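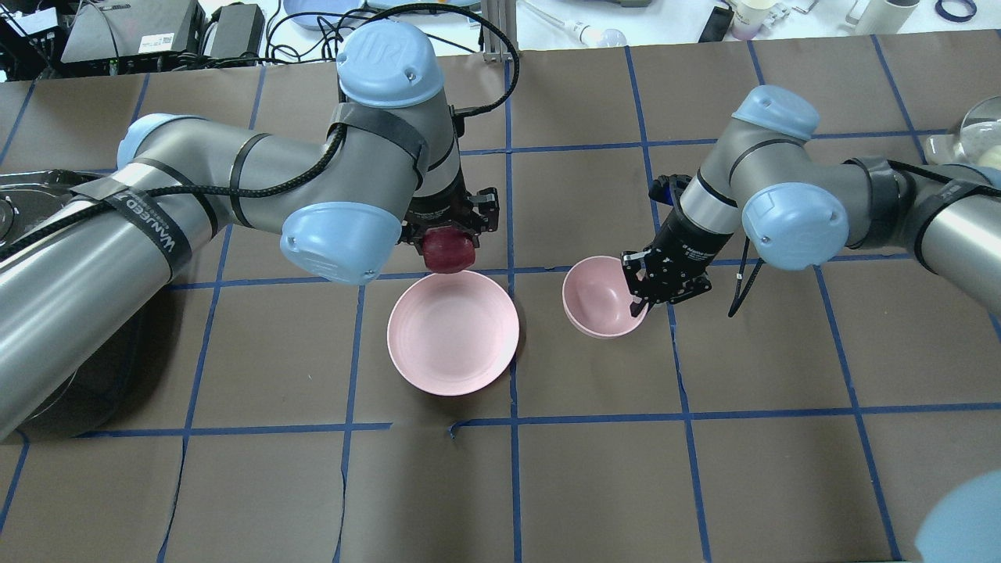 Chapter 6
Braking Systems in Circuit Racing

6.1 Scope of the chapter

The preceding chapter treated the tire as the limit on every force a car can apply to the track. This chapter takes up the system that uses most of that limit in the longitudinal direction. It covers the conversion of kinetic energy to heat, the storage and rejection of that heat, the division of braking effort between the front and rear axles, and the choice of friction material. Wheel-lock control by electronic means is left to Chapter 11. Regenerative systems are outside the scope of this book.

The treatment is limited to closed-wheel production-based cars with iron discs. Carbon discs behave differently at low temperature and are mentioned only where the comparison helps. Readers who have not worked through Section 5.4, on load transfer, should do so before attempting Section 6.5.

6.2 Terms used

Brake balance is the share of total braking force produced at the front axle, expressed as a percentage. It is a ratio of forces at the tire contact patch. It should not be confused with the ratio of line pressures, which equals the balance only if the front and rear brakes and tires are identical.

Fade is a loss of braking torque at constant pedal force. Pad fade results from a drop in the friction coefficient at high temperature. Fluid fade results from vapor in the hydraulic circuit, and the driver notices it as a long pedal. The two have different causes and different remedies, and a driver's report of "fade" should always be followed by a question about pedal travel.

Bedding is the controlled heating of new pads and discs so that a transfer layer of pad material forms on the disc face.

6.3 Energy in a single stop

Consider the Rarnon coupe used as the reference car throughout Part Two. Its mass with driver and fuel is taken as 1,000 kg. At the end of the main straight at Kadcombe it reaches 184 km/h, and it must be slowed to 70 km/h for the first corner.

The kinetic energy of the car is half its mass multiplied by the square of its speed. Converting to meters per second gives 51.1 m/s at the start of braking and 19.4 m/s at the end. The energy to be removed is therefore

E = 0.5 × 1,000 × (51.1² − 19.4²) = 1.12 MJ

Three simplifications have been made. Aerodynamic drag and rolling resistance remove part of this energy and have been ignored. Engine braking has been ignored. The energy stored in the rotating wheels, discs and driveline, which adds to the total, has also been left out. The first two make the estimate high and the third makes it low. Section 6.4 restores all three terms.

Note the effect of the squared term. The final speed is more than one third of the initial speed, but less than 15 percent of the initial energy remains in the car. A small increase in straight-line speed, from an engine change or a lower-drag body, places a larger proportional demand on the brakes. Teams that fit more power without revising the cooling ducts commonly meet this in the first race after the change.

6.4 Repeated stops

One stop says little about whether a brake will survive a race. The lap at Kadcombe measures 4000 m, and the reference race is 17 laps. Counting only the stop into the first corner, once per lap, the brakes must absorb 19 MJ over the race distance. The remaining corners add to that figure.

Between stops the disc loses heat by convection to the cooling air and by radiation to the wheel and surrounding parts. Conduction into the hub and caliper also occurs and is generally unwelcome. Disc temperature rises sharply in each braking zone and falls on each straight. If the heat rejected per lap is less than the heat gained, the average temperature climbs from lap to lap until the two are equal or until some part of the system fails.

The Lostari pad data in Table 6.1 show the friction coefficient at a series of disc temperatures. Before reading on, the student should plot these values and mark the temperature at which the curve begins to fall. The plot will be needed for Problems 6.3 through 6.7.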